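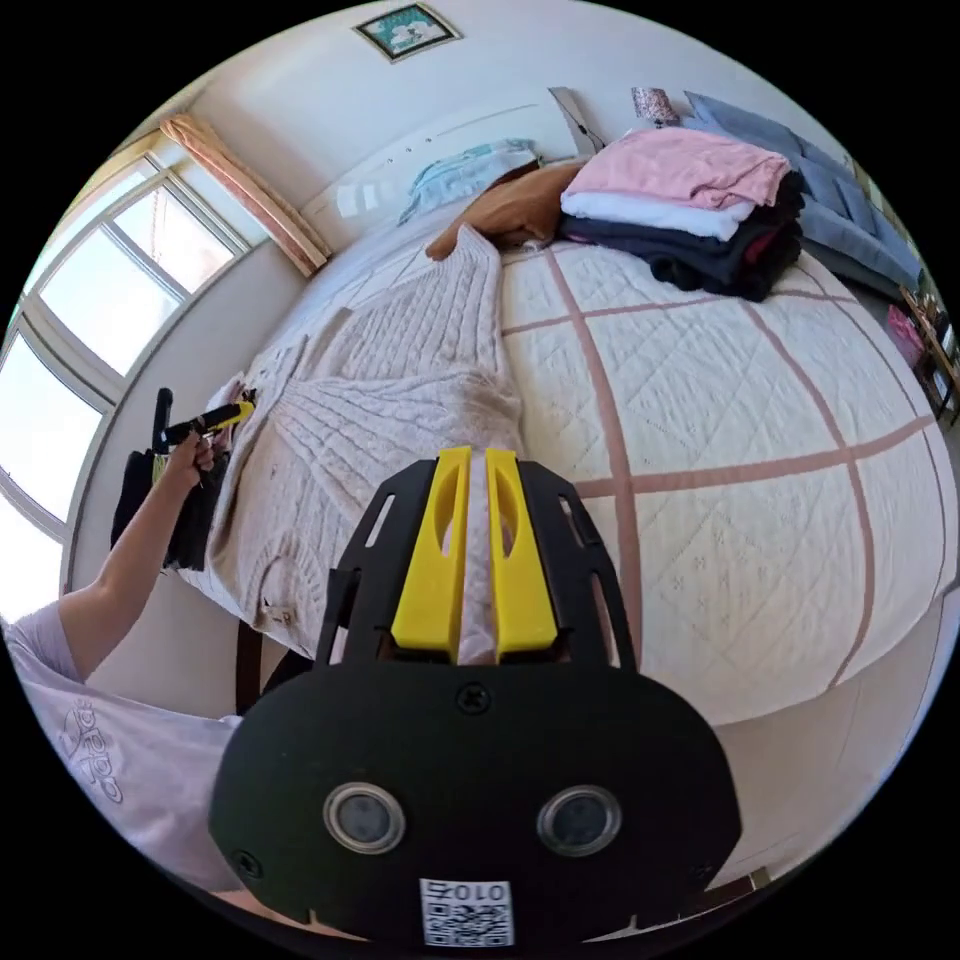
Urkever(アーケヴァー)は、手持ち式グリッパーで記録された両手作業の映像と動作から、ロボットの模倣学習に使える軌道データを作るためのソフトウェア群である。開発元はCirkach。衣類の扱い、とりわけ「たたむ」動作を主な対象とし、軌道の推定、左右の時刻合わせ、作業区間の切り出し、品質判定までを一本の処理系列にまとめている。入力は歪みの強い広角映像が前提で、直線だったはずのベッドカバーの縞が大きく弓なりになり、その手前で黄色い二本の指の隙間に編み地が細くのぞく、といった画面から処理が始まる。人間なら一目でセーターと分かるが、ソフトウェアがそこへたどり着くには設定ファイルが6つ要る。うち一つは、残りの設定ファイルの場所を書くためのものである。

名称

名称の由来について公式の説明はない。文書では一貫して「Urkever」と綴られるが、初期のコマンド名は「urkeve」であり、末尾のrは後から付いた。旧コマンドは互換性のために残されており、実行すると新コマンドの使用を勧める警告を出したうえで、新コマンドとまったく同じ処理を行う。

歴史

Urkeverの前身は、Cirkachの社内で使われていた変換用スクリプトの寄せ集めである。もともとは映像ファイルの名前を一括で付け替える道具だったが、そこに時刻合わせが加わり、位置推定が加わり、いつの間にかファイル名の付け替え機能だけが失われた。

単独のソフトウェアとして切り出された版では、記録形式としてPlurnanoが採用された。Plurnanoは映像、姿勢、指の開き幅を一つの容器に収める形式で、仕様書の分量に比べて実装が小さい。仕様書の大半は、以前の版で定義されたものの使われなかった項目の説明に充てられている。

2023年10月10日に公開された版で、左右のグリッパーを一組の作業として扱う機能が標準になった。それ以前は片手ずつ別々に処理し、最後に利用者が突き合わせる方式だった。変更履歴には「両手対応」とだけ記されている。これに伴い内部の座標系の定義も変わったが、こちらは変更履歴に記載がなく、多くの利用者は再生した腕が背中側へ伸びることで変更を知った。

処理の流れ

処理は、読み込み、歪み補正、位置推定、同期、区間分割、判定の順に進む。各段階の出力は次の段階に渡されるほか、中間ファイルとしても保存される。中間ファイルを消す設定は存在するが、これを有効にすると区間分割が中間ファイルを探して停止する。

歪み補正では、あらかじめ求めた係数を用いて広角映像の各画素を光線の向きに対応づける。画像を平らに引き伸ばす方式は採らない。画面の端を引き伸ばすと、作業者の腕や布の端が実際より大きく見え、接触位置の推定が外側へずれるためである。平らな画像を見たい利用者のために変換コマンドも用意されているが、その出力を学習に使わないよう、コマンド名には「preview」の語が含まれている。それでも学習に使う者は絶えず、後の版では画像の隅に注意書きが焼き込まれるようになった。注意書きまで学習した方策の報告がある。

位置推定 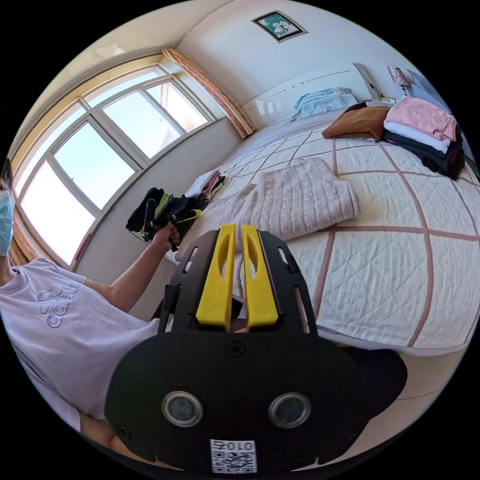
位置推定には、映像から得られる特徴点と慣性計測の値を組み合わせた方式が用いられる。家庭の寝室は、この方式にとって親切な場所と意地の悪い場所が同居する環境である。壁の小さな額、桟で区切られた白い窓枠、格子の縞が入ったベッドカバーは目印としてよく働く。一方、窓の外が明るいと露出の調整で室内の特徴が薄れやすく、菱形のキルティングは似た模様が延々と続くので、推定器が隣の菱形を自分のいた菱形と取り違える。ベッドの上のニットや積み重ねた衣類にも特徴点は付くが、こちらは持ち上げられた時点で目印としての信用を失う。Urkeverは、作業の対象になりうる物の上の特徴点に低い重みを与えることでこれに対処している。何が作業の対象になりうるかは、利用者が設定ファイルに書く。

動く特徴点の除外には、もう一つの問題がある。両手作業では、片方のグリッパーの映像にもう片方のグリッパーと作業者の身体が頻繁に入り込む。初期の版では、画面の左端に立つ作業者を動かない柱とみなし、地図に登録してしまうことがあった。作業者が一歩下がると、推定上は部屋のほうが一歩動いた。現在の版では人物領域を先に覆い隠すが、布にプリントされた人物も同じように覆い隠される。

初期化には、装置をゆっくり左右に振る動作が必要とされる。説明書では「自然な動きでよい」とされているものの、続く頁には角度と速さの条件を示す表が置かれている。

時刻の同期

左右のグリッパーは独立した時計を持つ。時計のずれはそのまま両手の位置のずれになるので、同期の精度は布を扱う作業で特に問題になる。右手が袖をつまむ前に左手が引き始める軌道を学習した方策は、布を相手に一人で綱引きを始める。

同期は粗調整と微調整の二段階で行われる。粗調整では映像の記録開始時刻を用い、微調整では双方の映像に写った同じ動きの相関を取る。ずれが88ミリ秒を超えて残った場合、その記録は「要確認」に分類される。この閾値の根拠は文書に示されていない。ソースコードの該当行には「とりあえず」という注釈があり、以来一度も変更されていない。

区間分割

たたみ作業の記録は、袖を折る、身頃を折る、向きを変える、積む、といった区間に分けられる。分割の手がかりは、主に指の開き幅と装置の速度である。指が閉じ、移動し、開けば一つの操作とみなされる。

この規則は布に対しておおむね有効だが、布のしわを伸ばす動作に弱い。熟練した作業者ほど指をほとんど開閉させずに布をなでるため、最も上手な記録が「操作なし」と判定される傾向がある。対策として、速度の向きが繰り返し反転する部分を「ならし」として別に扱う機能が追加された。この機能は、作業者が考え込んで手を揺らしている時間も「ならし」に分類する。結果として、学習済みの方策には考え込むような動きが混じり、見学者からは人間らしいと好評を得た。

区間の名前は自由に付けられる。標準の設定では英語の短い動詞が使われるが、Cirkachの公開している設定例には「もう一回」という区間名が含まれている。

品質判定

品質判定は、各区間に採用、要確認、不採用のいずれかを付ける。判定に使われるのは、位置推定の残差、同期のずれ、指先が画面から隠れた時間、衣類の最終形状の推定値などである。最終形状は、衣類の輪郭がどれほど長方形に近いかで評価される。
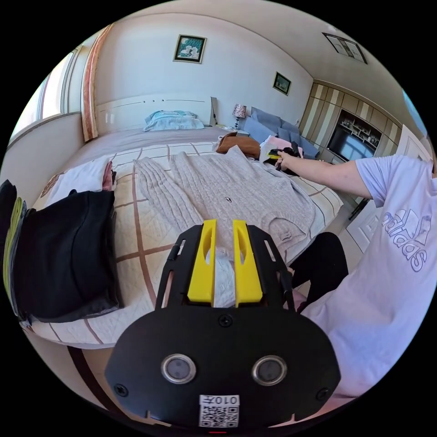 長方形への近さという指標には批判もある。袖のある衣類では、袖を内側へ折り込んだ時点で点数が急に上がるため、残りの工程が軽視されやすい。極端な例では、衣類を丸めて四角い箱の陰に置いた記録が高得点となった。輪郭検出が箱を衣類と認識したことによる。後にこの記録は、判定器の試験用データとして正式に採用された。

また、厚手の編み物は折った後にふくらむ。判定の時点を指が離れた瞬間に置くか、しばらく後に置くかによって結果が変わる。標準では指が離れてから300ミリ秒後の画像が使われる。薄いTシャツには長すぎ、ケーブル編みには短すぎるとされ、衣類の種類ごとに値を変える提案が出されたが、衣類の種類を判定する時点をいつにするかで議論が止まっている。

周辺ツール

Aliyuは、Urkeverの出力を確認するための閲覧ソフトウェアである。左右の映像と推定された軌道を並べて表示し、区間の境界を手で動かすことができる。取り消し操作は一段階のみで、二度続けて実行すると、取り消した操作がやり直される。

Aliyuには装置の識別番号で記録を絞り込む機能がある。番号は装置のラベルから読み取るか、手で入力する。先頭の零を省いて保存する不具合が長く残り、「010」と「10」が別の装置として一覧に並んだ。修正後の版では両者が統合されたが、これを本当に別の装置として運用していた利用者がいたため、統合しない選択肢が設けられた。初期値は「統合しない」である。

Plurnanoの検査ツールは、形式上の誤りを調べる小さなコマンドである。誤りがなければ何も表示せずに終了する。入力ファイルが見つからない場合も、何も表示せずに終了する。

性能

処理時間は記録の長さと機材に依存する。開発元の文書では、標準的な構成の計算機一台で一晩に約200本の記録を処理できるとされる。「一晩」の長さは定義されていない。最も時間がかかるのは位置推定であり、判定がこれに次ぐ。進捗表示は全体の九割までを読み込みと歪み補正に割り当てているため、利用者は作業のほとんどを最後の一割を眺めて過ごす。

複数の計算機による分散処理にも対応する。ただし地図の共有が必要な記録は同じ計算機に割り当てられ、一つの部屋で集めた記録はたいてい地図を共有する。部屋が一つであれば、計算機を増やしても空調の音以外に大きな変化はない。

評価と課題

Urkeverは、両手の布操作を始めから終わりまで扱える点で評価されている。各段階を別のソフトウェアに差し替えやすい構造も好まれており、実際には位置推定と区間分割と判定をすべて自前のものに差し替え、読み込みだけを使い続けている例もある。

課題として挙げられるのは、軌道が正しく推定されてもロボットが同じ姿勢を取れるとは限らない点である。人間はベッドの横から身を乗り出し、肘や腰の位置を絶えず変えながら手先を運ぶが、記録に残るのは手先の動きにとどまる。Urkeverには、指定した腕の可動範囲を外れる区間に印を付ける機能があり、据え付け位置の候補も計算する。寝室で集めた記録に対しては、最適な据え付け位置としてベッドの中央が提示されることが多い。

文書の整備も遅れている。英語版と日本語版で設定項目の初期値が食い違う箇所があり、開発元は、両者が異なる場合は実装を参照するよう案内している。6月に予定されていた文書の改訂では、この案内文の誤字が直された。

関連項目

Aliyu
Plurnano
模倣学習
柔軟物操作
視覚慣性オドメトリ
洗濯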